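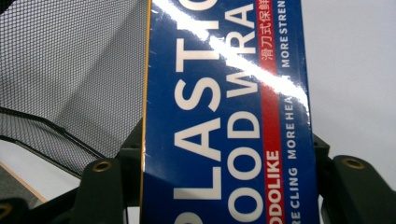
Rocío Lozano wrote in after my last report to say that lumen figures mean little without the driver data, and she asked that the Skundach visit cover drivers first. Fair request, so the notes start there.

Skundach builds its track and recessed fixtures in one hall at Ruritz. Drivers arrive potted from Hodum and are tested on receipt: input at 120 V and 277 V, output current, and flicker at full load and at 20 percent dim. The bench logs each unit by serial number. Failed units go back unopened.

The light measurement room has an integrating sphere and a goniophotometer. I watched one downlight run on the sphere after warm-up. It read 1,118 lumens at 3000K. The catalog sheet lists a lower value, taken with the frosted lens fitted — the lens was off for this run. Simone Miranda, on the sphere, confirmed that both conditions are kept in the test file but only one is printed.

Heat sinks are die-cast by Bozsik. Case temperature is checked with a thermocouple at the marked Tc point, limit 70 °C. The insulated ceiling mock-up was out of service, so no readings from it.

Assembly has 3 lines. Line 2 was changing over to the narrow-beam reflector and I did not see it run. Dimmer compatibility tests moved upstairs in June; the list covers trailing-edge types only. Leading-edge results were promised by email and will be added under this report when they arrive.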